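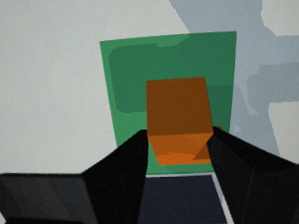
Figure 9.1. The view down the gripper in simulation: orange cube, green mat, two black fingers.

Chapter 9
Rehearsing the Grab

By now you have an arm bolted to a bench, a gripper bolted to the arm, and a growing suspicion that the bolts were the easy part. In this chapter the arm learns to pick something up. We will start by letting it fail on a computer, where a dropped cube costs nothing and does not roll under the drill press.

The first Bellis arm was built in the shared workshop at Wernolport, by two people who had read plenty about simulation and decided to skip it. Delyth Skyrme wrote the motion code. Jitendra Dubey held the emergency stop and, for most of that September, used it. Their notebook records 300 attempts at lifting a block of pine. The entry for attempt 2 reads "good, nearly." So does the entry for attempt 298. A later hand has added a drawing of a dented lamp.

You are going to do this in a different order. The simulated bench you build in Section 9.2 has a pale surface, a green mat, a cube and the arm, and very little else. Students often want to add their own bench at this point, complete with the vise and the mug. Please wait. Each extra object is something else for the arm to hit, and you will spend an evening modeling a handle.

Look again at Figure 9.1, and in particular at the shadows. They fall across the mat and over the bare surface to the right, and they have corners. A program that finds the mat by looking for one exact shade of green will do well until the arm leans over its own work, and then it will report that part of the mat has gone missing. Jitendra's first color finder did this every time the elbow swung past the window. His fix was to work after 9 p.m. with the blinds down, and we do not recommend it as a general method.

The fingers bring a second problem. From this close they hide a good deal of what you care about, including the lower part of the mat. The cube may look nicely placed between them, but a view from above is a poor judge of height, and a gripper that closes too high will pinch air with great confidence. Section 9.4 deals with height. Bring a ruler.

What you will need for this chapter:
The arm model you saved at the end of Chapter 8
The Kikia simulator, installed and opening without complaint
A notebook, paper or otherwise
The real arm, switched off

The last item is there for measuring. Your model is only as good as the numbers you type into it, and the drawings that came with your parts were made by someone who has never met your drill. Measure the fingers yourself. Delyth once trusted a drawing from Drevadholm and ran 1398 simulated grasps — all of them lovely — with fingers longer than the ones on her bench.

9.1 Measuring what you built

Switch the arm off at the wall and open the gripper by hand as far as it will go. Measure the gap at the fingertips, then again at the base of the fingers. If the two numbers match, measure again.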